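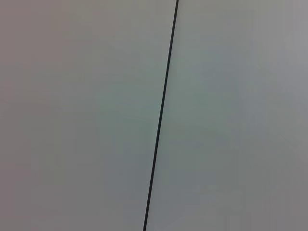 Third week of Hsiu-ying Ng's evening sign painting class and we still haven't painted a letter. It's all strokes so far. One thin dark line, straight the whole way down, with a plain surface on both sides of it, is the thing I'm trying to get from a brush. Mine wobble about halfway.

She says to look at the end of the stroke and keep the brush moving. That helped more than slowing down did.

Brush is a size 2. I bought a cheap one first and it split after two evenings.

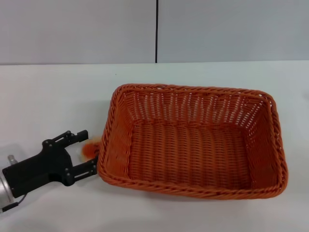 Paint has to be thin enough to flow but not run. I keep a scrap board next to me and do a test stroke after every dip. Shu-fen Poon skips the scrap board and her lines are still better than mine.

Next week is slanted strokes, then the letter I. The first real job is a house number for my aunt's front door, 408. She has been told it won't be ready before March. I'm worried about the 8.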